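Galbraith Clothing Room
Progress report to the Plekard Fund
Prepared by Cameron Ritchie

Period covered: September through December

Spending

The grant for this period was $4000. Most of it went to laundry supplies, storage bins and the van. The van cost more than we budgeted because the route to Gruva was added in October. We moved $300 from printing to fuel to cover the difference. No other lines changed.

Intake

Donations are now taken on Monday only. Under the old arrangement bags were left at all hours and some were rained on before anyone got to them. Host homes collect the bags from us, wash the clothes, fold them and bring them back sorted by size. We have nine host homes, up from two at the start of the grant.

Folding and sorting

The written folding guide was revised in November. T-shirts are laid out flat on a bed or table, sleeves straightened first, then folded in from the sides. Knits and denim are folded and stacked with the heaviest pieces at the bottom where possible. Mixed stacks are fine at this stage and get separated when they come back to us.
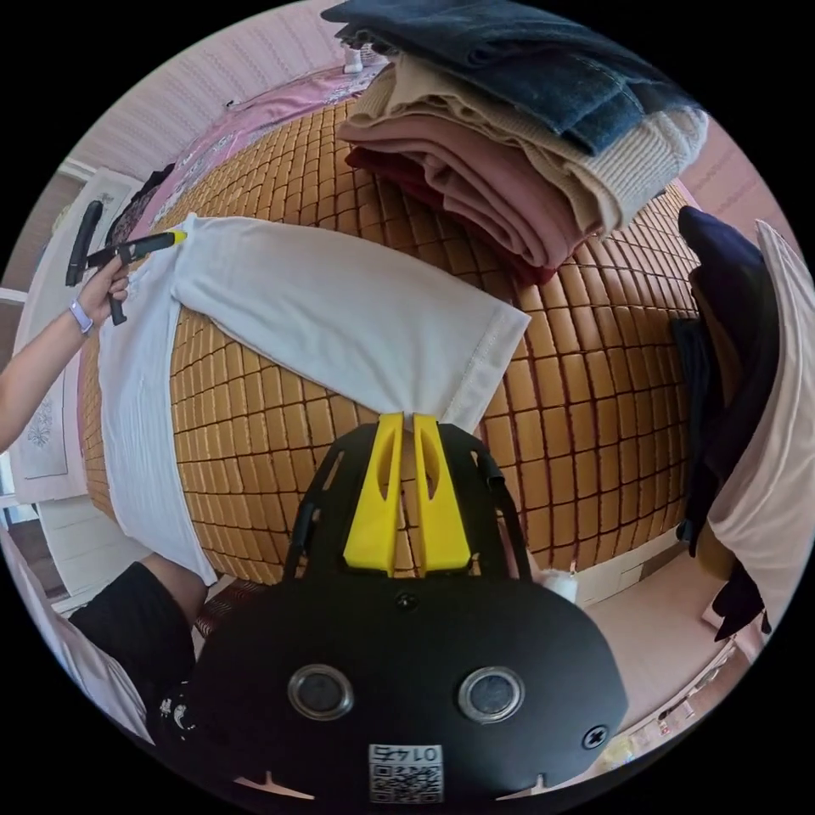

Returns from the host homes have been more even since the guide went out, and we spend less time refolding before the rails open. Stained items are still a problem. We are asking hosts to set them aside in a separate bag.

Next period

We plan to open the Zoven pickup point in February, with evening hours until 7:30. Shelving has been ordered. We still need a signed agreement for the room and will forward a copy when we have it.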